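Review: Jarudell charity walk belt, after one long walk

I bought this belt in February, when I signed up for the Urcombe walk. It is a benefit walk for families of injured soldiers, 29 kilometers on the short route and 54 on the long one. I took the short one. My friend Periklis Psarras took the long one with the same belt, so I can report for both of us.

The belt has two pockets, a holder for one bottle and an elastic band for the race number. The band is the best part. My number stayed flat all day, and I did not need any pins in my jacket. 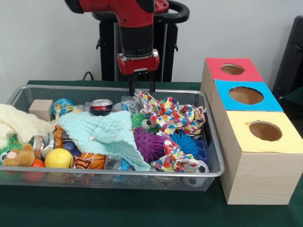 The bottle holder is less good. It sits too far back, and I had to stop each time I wanted to drink. Periklis moved his to the front, but then it hit his leg on the hills. My old Kulteser belt was heavier, but the bottle was easy to reach.

The front pocket takes a phone, a key and the sponsor card. At the end I had 285 dollars in pledges on that card, so I was glad that the zipper is strong.
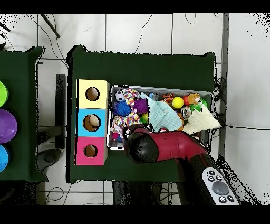

The size is correct if you measure over your jacket. I measured over a shirt and had to open the strap almost completely.
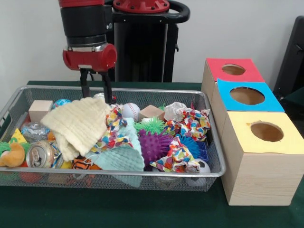

My rating

Four out of five. I would buy it again for a walk, but for running I would look at Görtz first.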